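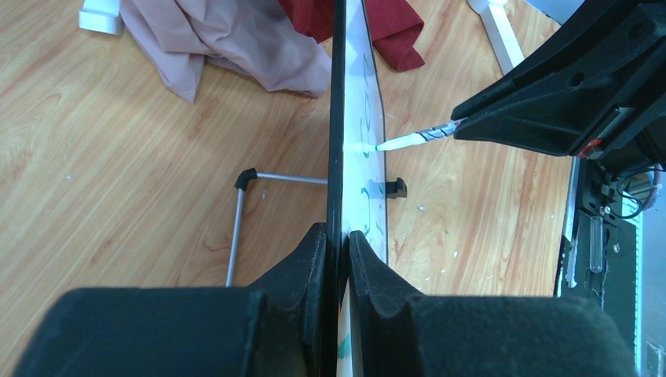
**Ticket 548: whiteboard writing, strokes drop out on lower half**
Status: open
Reporter: Thảo Nghiêm
Component: Pladetti bimanual policy, Gwilliam eval set

**Symptom**
One arm pinches the board from both sides, the other writes with the marker. Upper strokes are complete. Below the crossbar of the stand the policy lifts early or smears. Logged on 8 consecutive rollouts, Thursday.

**Setup**
- 300 demos, of which 296 passed the filter
- Both wrist cameras on, green marker
- Cloths left on the table as distractors

**Checked**
1. Marker slip in the grasp. Finger width is constant through the stroke. Ruled out.
2. Board tilt under pen load. Holding arm reports a small yaw when the tip goes below the crossbar. Not ruled out.
3. Holding-side wrist view. The board is close to edge-on, so the writing surface is a narrow strip and the strokes can't be read from it. Masking this camera at test time made contact timing worse, so the policy does use it.

**Working theory**
Contact timing comes from the holding-side view and stroke shape from the other one. When the board yaws, the two disagree.

**Next**
- Retrain with yaw jitter on the holding arm, same 296 demos
- Rerun with the stand clamped, no retraining
- Post both stroke completion rates here before changing the grasp height

Blocked on a free slot on the Dosetti cell.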